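About Clivham

Clivham builds and services grippers and control software for household robots. We started in a rented unit in Dustham with one arm and a second-hand bench, and we now employ 12 people across two sites. Sem Van Wijk founded the company and still runs the test program.

Most of our customers are small manufacturers who buy a gripper from us, fit it to their own arm and need to know how it will behave in a home. Our main products are the Sorau gripper and the Gezer controller.

People who contact us often ask about the drawer fault first, so we have put the whole account on this page.

The drawer fault

On September 20, 2018, a Sorau gripper on test in our Dustham kitchen failed to let go of a drawer handle. The job was to open a drawer, release the bar and move on to the next item. The controller sent the release command, received a signal that the fingers were open, and started the next move. The fingers were still closed. The arm lifted the whole drawer unit off the bench and dropped it. A jar on top broke and some of the glass reached the floor on the operator's side. The operator was standing inside the line we had marked as safe and had a small cut to the hand.

The cause was a position sensor reading the motor and not the fingers. A coupling between the two had slipped. As far as the controller knew, everything was fine. We had seen the coupling slip twice on the bench before that and had logged it as wear.
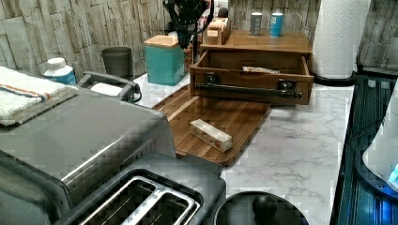 Testing for release faults now takes up more of our time than any other kind. Every Sorau gripper has a second sensor at the fingers, and the Gezer controller will not start a move until both sensors agree. If they disagree for longer than 8 milliseconds, the arm stops where it is and holds. We run the tests on an ordinary kitchen counter with the usual things left out on it - a toaster, a cutting board, a roll of paper towel - and a long bar handle on the drawer, as that shape is easy to hook and hard to clear. The operator's line has been moved back and there is a stop button on each side of the counter.

The first full run after the change was 505 drawer cycles. It turned up two more disagreements between the sensors, both caught with the arm stopped. We changed the coupling supplier in October and have since completed a run of 872 cycles on the new part.

Grippers sold before the change were recalled and refitted at our cost. If you have an older Sorau unit that was missed, stop using it and contact the Dustham office. Please have the serial number ready. We pay the freight both ways.

Fault reports

We publish every fault that causes an injury, a dropped load or an unplanned stop. Reports are written by the person who was running the test and checked by Sem before they go up. Customers can send in their own, with or without a company name attached.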